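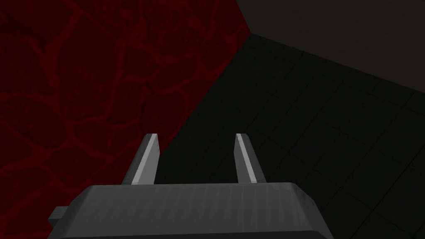 Tadeusz Michalski
Sessional lecturer, Urban Transport Planning

Week 9: Paying for the kerb

Residential parking permits are usually priced well below the cost of running the program. In the Lokport reading, a first permit costs $10 a year and a second costs $154. Note the jump -- it is aimed at households with a garage they use for storage.

Terms to know: kerb space, turnover, spillover.

Spillover is drivers moving to the next unpriced street. Krajewska Street had 341 permits on issue before its zone was extended in August.
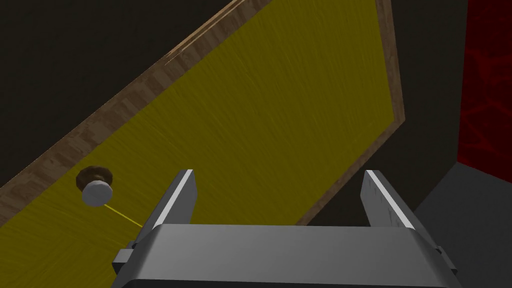
Door with round knob, seen from below.

For the tutorial, read Yeison Puma's chapter on loading zones and bring one page on who should pay for a second permit. Labour costs for enforcement are covered next week.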